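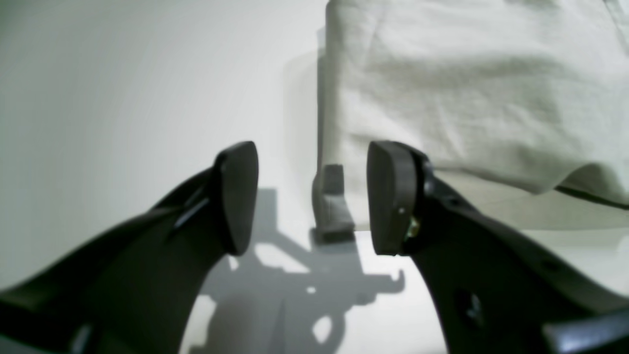
Yorath 作業ノート 07/02/2022
場所:Korport 共用工房、奥の作業台
対象:布つかみ用グリッパ、手首カメラ、ケーブル取り回し

前回の続き。指先パッドを丸型に替えた状態で布を扱えるようにするのが今日の範囲。アーム本体の軌道は触らない。1月に作った教示点のうち、待機、接近、把持、引き上げをそのまま流用し、グリッパ側の設定だけ動かした。

構成の確認

グリッパは平行ではなく開閉時に指がV字に開くリンク式。樹脂の指に黒いパッドをねじ止めしている。サーボはInovonの小型品、制御基板はPornex。アーム側とグリッパ側で電源系統を分けてある。GNDは基板の根元で共通にした。以前は途中で落としていて、アームの加減速時にグリッパの位置読み値が揺れていた。根元に移してからは静止時の揺れは読みの最小単位に収まっている。

カメラは手首固定。画角の下側に両方の指が入る向きで、指先が画面の中央付近にくる。接近時は対象より自分の指のほうが大きく写るが、把持判定には指先と布の境目が見えていれば足りるため、この向きのままにする。外部カメラを足す案は保留。共用の作業台なので三脚を出しっぱなしにできないのと、毎回位置合わせをやり直す手間を見込むと割に合わない。

開閉範囲の取り直し

パッドを替えると閉じ側の機械的な当たりが変わる。前の値を残したまま動かすと、閉じ切る手前でサーボが突っ張ったままになる。手順は以下のとおり。

・グリッパ側のトルクを切り、手で閉じてパッド同士が当たる位置を読む。
・そこから少し開いて布を入れ、再度手で閉じて読む。
・トルクを入れ、低速で閉じ指令を出し、手で読んだ値との差を見る。
・差が大きい場合は取付ねじの緩みを先に疑う。

手で閉じたときの読みは1,551。トルクを入れて低速で閉じたときも、同じ値かその隣で止まる。設定ファイルの閉じ側限界をこの値に書き換えた。開き側は変更なし。なお開き側は機械端まで使っていない。全開にすると右の指が配線クリップに近づくため、手前で止めている。クリップの位置を変えれば広げられるが、布の把持にそこまでの開きは要らない。

右側のパッドだけわずかに前に出る癖がある。指の取付穴のはめあいが緩く、ねじを締める最後のところでパッドが回る。締める間、平らな板に両方の指先を押し当てておくと揃う。次に指を刷るときは穴の径を見直すか、回り止めの段を付ける。段を付けるほうが確実だが、パッドの裏側も削ることになる。

把持の設定

把持は位置指令と電流制限の併用。位置だけで閉じると布の厚みや折れ重なりで食い込み量が変わる。電流だけで閉じると、薄いところをつかんだときに指先が当たるまで加速して音が出る。閉じ限界の手前までは位置で寄せ、そこから先を電流制限付きにした。

電流制限は最大700 mA。上げても保持が良くなる感触はなく、指のたわみが増えるだけだった。たわむとパッドの先端側が開き、根元側だけで布を押さえる形になる。外から見ると閉じているのに、先端では布が遊んでいる。これは前の細い指でも出ていた現象で、指の剛性が足りないことの裏返しと考えている。材料を変えるか、指の背にリブを足すか。リブのほうが手持ちの部品で試せる。

閉じたあと2秒待ってから引き上げに入る。待ち時間を削ると、引き上げの出だしで布が指の間をずれることがあった。電流値が落ち着くのを見て遷移させるのが筋だが、Pornex側の電流読みは周期が粗く、判定に使うと遷移の時刻がばらつく。当面は固定待ちで運用する。
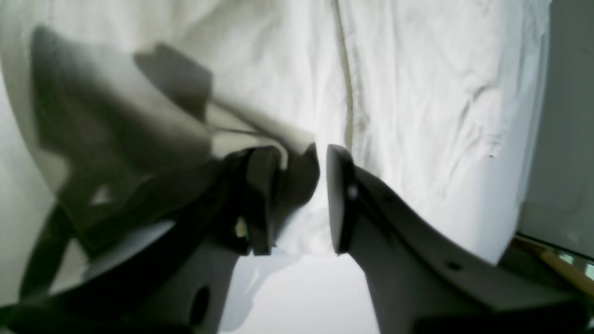 つかむ位置については、縫い目の近くを狙うほうが扱いやすい。縫い目は周囲より硬く、指が入ったときに布が逃げにくい。平らな部分の中央を狙うと、片方の指が布を押してしわを作り、そのしわがもう片方の指の下に潜ることがある。こうなると把持自体は成立しても、何枚ぶんの重なりをつかんだのか制御側からは区別できない。電流の立ち上がりに差が出る可能性はあるが、今の読み周期では見分けられなかった。

接近角も効く。真上から入るより、指を少し寝かせて布の面に沿わせたほうが重なりを拾いにくい。ただし寝かせすぎるとグリッパの胴体が布の余りに当たる。手首の姿勢は、胴体の下に天板が見える程度を上限とした。この書き方では再現できないので、関節値を設定ファイルのコメントに残した。

露光とゲイン

白い天板に白っぽい布、そこへ黒い指、という組み合わせで自動露光は安定しない。指が画面に占める面積が増えると全体を明るくしに行き、布の陰影が飛ぶ。逆に布が画面いっぱいに来ると暗くなり、指の輪郭が潰れる。自動を切って固定値にした。露光の設定値は179。単位はドライバ任せで、時間に換算した値は確認していない。ゲインは最低に固定。

固定にすると、窓側の明るさが変わったときに追従しない。昼と夕方で別の設定を持つことも考えたが、まず照明側を固定するほうが先だろう。作業台の上の灯りだけで足りるかどうかは、夜に一度見ておく。

ホワイトバランスも固定した。自動のままだと、クリーム色寄りの布と白い天板の差が日によって出たり出なかったりする。境界を色で取るつもりはないが、後から画像を見比べるときに条件が揃っていないと困る。

床置き部分とケーブル

アームを床側へ振ると、手首から先が暗い側に入る。カーペットの上は光の当たる場所とそうでない場所の差が大きく、固定露光では機構部の細部がほとんど読めない。床側で把持の判定をする予定はないので露光はそのままにするが、フレームのアルミ材と指先の距離を画像から見ようとすると奥行きが分からない。干渉の確認は画像に頼らず、目視とすきまゲージで行う。

ケーブルは黒い細線をアームに沿わせている。肘を伸ばす動作で余長が手首側に寄り、垂れた部分がアルミ材に掛かりやすい。束ねる位置を根元寄りにすると手首の回転で突っ張る。先端寄りにすると垂れが大きくなる。今の妥協点は、肘の手前で一度固定し、手首側は固定せず緩い輪を残す形。スパイラルチューブも試したが、曲げの抵抗が増えて小さい関節の追従が鈍った。外して元に戻した。

もう少しまともな方法としては、肘から先だけ平型ケーブルに替える手がある。コネクタの作り直しになるので、グリッパ側の基板を更新するときにまとめてやる。それまでは動作前に垂れの位置を見て、掛かりそうなら手で逃がす。自動で連続運転する段階ではこの運用は通らない。

アルミ材の端面については、切断面のバリを落としてから端部キャップを付けること。ケーブルの被覆が擦れると短絡まで行く。キャップは注文済みの分が届いてから付ける。届くまでは床側への旋回速度を落とし、設定ファイルの速度係数を別名で保存して、作業台側の動作と混ざらないようにする。

動作範囲の下限もソフト側で入れ直した。以前の下限は作業台の天板を基準にした値で、床側に振ったときには意味がなかった。領域を作業台側と床側に分け、肩の角度で切り替える。切り替わりの境目で下限が不連続になるため、境目の付近では高いほうの値を採る。この結果、床側の入口で少し遠回りする。気になるなら補間を入れるが、優先度は低い。

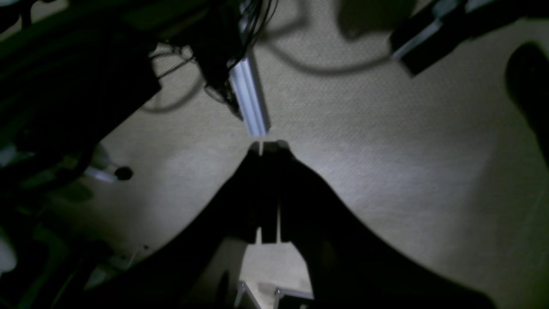
非常停止まわり

停止ボタンを押したときのグリッパの扱いを決め直した。これまではアームもグリッパも同時に脱力する設定で、つかんでいたものはその場で落ちる。布なら問題にならないが、硬いものを持たせる試験に進むと困る。アームは停止して位置保持、グリッパは直前の電流制限のまま保持、という動作に変更した。

ただし指を挟んだときにはこの設定が逆に働く。脱力用のスイッチを別系統で設け、グリッパの電源を直接切れるようにした。スイッチは作業台の手前側に置く。利用者が入れ替わる場所なので、ラベルを必ず貼ること。文字は「グリッパ電源」とし、停止ボタンと紛らわしい赤は使わない。

電源を切った後に再投入すると、サーボは現在位置を目標値として起動する。起動直後に閉じ指令が残っていると急に動くので、指令キューを起動時に空にする処理を足した。アームを待機位置に置いて抜き差しし、動き出さないことを確認済み。床側の姿勢では未確認。

記録の残し方

画像とサーボの読みを同じ時刻で並べるため、保存形式を変更した。従来は画像の保存完了時刻を使っていたが、保存が詰まると読みとの対応がずれる。取得時刻を先に打ち、画像とサーボの値の両方にそれを付ける。ファイルの書き込みは別スレッドに逃がした。

同じ時刻の行に、指の位置、電流、肩から手首までの関節値を入れる。温度は間引いて記録する。後で追えるように、設定ファイルの内容も試験のたびに記録側へ複写する。変更履歴だけで追おうとして、未登録の手元変更が混ざったことが1月に何度かあった。

名前の付け方は、Yorathの既存の規則に合わせる。布の種類は名前に入れず、別の表に書く。名前が長くなると、途中で切れる表示が多く見分けがつかない。

未処理

・パッド取付部の回り止め。段の形を先に描く。
・指の背のリブ。厚みを増やす場合は配線クリップとの干渉を見る。
・Pornex側の電流読み周期。設定で変えられるのか、基板側の固定なのかを調べる。
・夜間の照明条件で露光の固定値が使えるか。
・アルミ材の端部キャップ取付と、その後の床側速度係数の戻し。
・床側姿勢でのグリッパ電源再投入。
・手首側ケーブルの平型化。基板更新と同時。

工具の返却について。すきまゲージと六角レンチはKorportの共用品。レンチは作業台の引き出しに戻した。ゲージはまだ手元の箱に入っており、次の作業の前に共用棚へ返す。

設定ファイルはYorathの共有フォルダに上げた。旧い閉じ限界の入った版は末尾に「旧指」と付けて残してある。細い指に戻す場合はそちらを使い、今回の閉じ側の値は流用しないこと。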